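Skilton Lornon 5 Teaching Kit

Hand guiding and remote control for small robot arms

Home > Equipment > Robot teaching > Lornon 5

In stock - ships from Plistetitz
Part number: 922-L

Overview

The Lornon 5 lets you show an arm a job the way you'd show a new coworker. Take hold of the wrist, walk it through the motion, press the button at each point you care about, and let go. Or sit at the desk with the Gatti hand controller and drive the arm from there, which is how we do most of our own fiddly work. Both ways record to the same file, so you can rough in a path by hand and then redo the last inch by remote.

We love this thing for electronics work! Opening up old computers is a great test: every case is laid out a bit differently, there are cables in the way, and the parts you want are usually down in a corner. Writing that motion out as code takes ages. Showing it takes minutes, and if you don't like a take you throw it out and do another.

What's in the box

Gatti hand controller with 11 ft cable
Clamp-on wrist camera and bracket
Teach button, wrist mount
Foot pedal (hold to move, release to stop)
Recording software, one seat
Printed quick start guide

Specifications

Teaching modes: hand guiding, remote control, mixed
Speed while teaching: adjustable in 5 steps
Longest single recording: 90 minutes
Saved recordings: more than 922 on the supplied drive
Playback: full speed, half speed, or step by step

Fine work by remote

Small targets are where the hand controller really shines. Turn the motion scaling up and a big, comfortable sweep of your hand becomes a tiny move at the tool. You watch the wrist camera view, creep in, stop, look again - it's surprisingly relaxing once you get the feel for it.
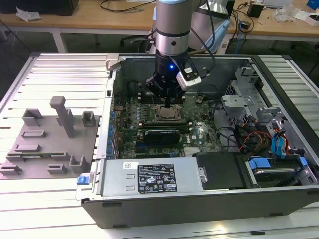 Tool tip over the CPU socket of a desktop tower laid on its side.

A tip from our own bench: start each recording with the tool well clear of the case and finish it there too. Recordings that begin and end in open space are much easier to string together later.

Fit and ordering

Check the arm list before you order, as the bracket comes in two sizes. Orders placed by 15th November get the larger foot pedal at the same price. Spare teach buttons and longer controller cables are listed under Accessories.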